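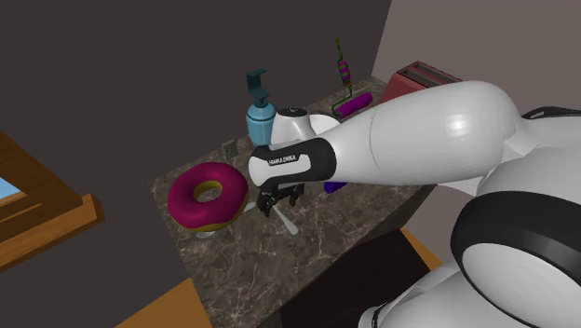 I look after the simulated arm cell at Trutby, and most of this talk is about how we keep the model set up the same way from one month to the next. When we load a new kitchen, the first check is the gripper. I want both fingers pointing down towards the worktop before anything else is touched, as they are with the donut just to their left. Then I look at what lies under the wrist. The pale object with the long limbs is partly under the gripper, so it goes on the list for the contact check.

Next slide. Start-up order.

Load the arm on its own. Run it through its joint limits with no kitchen. Load the worktop, then the props. We used to load everything in one go, and when the arm twitched we couldn't say which part was to blame. Bheki Visser split the loading script in January and we have kept it that way.

Next slide. Finger faults.

Our worst fault was number 1381 in the log. The fingers closed on a prop, the prop shook, and after a few seconds it shot off across the room. We blamed the friction setting and spent 2 days on it. The cause was the collision shape on the left finger, which had been saved at the wrong scale. It looked fine on screen. Turn on the collision view and check both fingers against each other.

Pause here, someone usually asks about the time step. Ours is fixed. If you change it, redo the finger check.

Next slide. Routine care.

Every morning the cell runs 60 test grasps on a plain block. If 7 or more fail, we stop and go back to the last saved set-up. Fewer than that and we read the log and carry on. Busisiwe Adams keeps the saved set-ups on the Girel drive, with a short note on what changed in each. Please write the note. A blank one cost us an afternoon in the spring.

Props get checked when they come in. Weight, centre of mass, collision shape. Anything with a hole or thin limbs needs its shape built by hand, as the automatic one fills the gaps.

Last slide. Contact details and the checklist. Leave it up for questions.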